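Pose track jumps when the gripper closes on small shiny things — filter or fix the input? 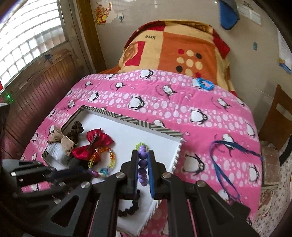
Photo: Eylül Yurt

Posted 13th October by Eylül Yurt

Hi all! I'm writing the tooling that turns our hand-held gripper recordings into trajectories for training, and I'm having a great time with it, but one thing has me stuck. The task is picking hair accessories and jewelry out of a white tray, like the beaded bracelet in the photo. The camera is on the tool, and I run visual odometry plus the IMU through Josby.

Moving over the bed, the track is lovely. Then the fingers close and I get a sideways jump, up to 15 mm in one step. Out of 1120 episodes, 163 have it. Camera and IMU clocks are synced, I checked twice. Should I smooth it in post, or is something upstream wrong?

Ozan Saraç
Just run a low-pass over it. Worked for me.

Melahat Karakaya
Please don't smooth it yet! A low-pass spreads the jump over the neighboring steps, and the policy will happily learn a little sideways swerve before every grasp.

Look at where your features are. The gripper sits in the lower center of your view, and it's full of wonderful corners: silver screw heads, triangular cut-outs, hard black edges. The tracker loves those, but they move with the tool, so they tell it the camera is standing still. There's a second black mechanism at the left doing the same thing. Meanwhile the striped rim of the tray looks the same every few millimeters, so a match can slip by one stripe — that alone could give you a sideways jump.

What I'd try, in this order:

Mask the gripper. A fixed mask is fine for the body, but the fingers move, so build theirs from the jaw width.
Mask whatever is between the fingers too. Once it's gripped, it travels with you.
Raise the feature cap to 3000 and force an even spread over the image. The penguin sheet and the patchwork blanket are a gift, so much texture!
Tighten the outlier check and see if the stripe matches drop out.

Then rerun only the bad episodes and plot jaw width under the position error. If the jumps still line up with closing, it's the mask.

Ataberk Akyol
Seconding the mask from jaw width. We did it in March with Cikmont and most of our jumps went away. Also check that your IMU noise values aren't the defaults. The click of the jaws shutting shows up as a spike, and ours was trusting it far too much.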